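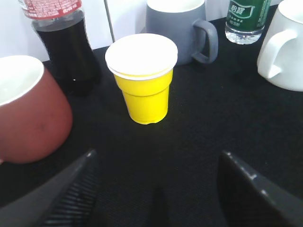

Yellow plastic cup with a white lid, reddish-brown mug to the left.

How to get tea and coffee stains out of cups

Bicarb soda handles most stains. For the stubborn ones you'll need a soaker - we use Foulkes powder, but any oxygen-based one will do.

1. Rinse the cup and tip out the dregs.
2. Put a teaspoon of bicarb in the bottom and add enough water to make a paste.
3. Rub it around the inside with a soft cloth. Skip the steel wool, it scratches plastic and dulls the glaze on mugs.
4. If there's still a brown ring, dissolve a scoop of soaker in 500 mL of warm water, fill the cup and leave it overnight.
5. Wash in hot soapy water and rinse twice.

Lids need a separate soak. Pull out any rubber seal first and go around the groove with an old toothbrush - colour builds up in there. Air dry on a rack before you put the lid back on.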